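Workshop Tips: Programming a Processor Installation

The following guidance is issued by the Prikstead workshop for members who write or adjust control software for board-level assembly. It applies to the Levico planner, version 5, and to the perception module supplied with it.

Plan the approach in two stages. The first brings the processor to a hold point above the open socket; the second is a straight descent at reduced speed. Keep the two as separate routines, so that either may be edited without disturbing the other. Save the hold point by name in the job file.

Before the descent is released, the software should confirm that the load plate is raised and that the chip is level with the socket.

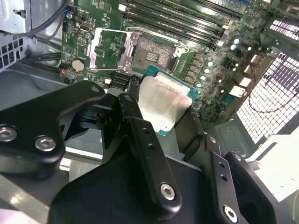 A tilt correction belongs at the hold point and should never be left to the descent. Contact pins bend easily, and a bent pin usually means a new board. Set the force limit low, and have the program stop and retreat upward — never sideways — when the limit is reached.

Bright metal surfaces often confuse edge detection. Members are advised to lower the exposure setting and to locate the chip by its outer edge. The Dretelby calibration set contains 1,164 labeled views, of which 158 show strong glare; test any new settings against the glare group first.

Log every run, including those stopped by hand. Logs are kept for 52 weeks and may be requested at the Pelupessy desk. Please record the planner version at the top of each file.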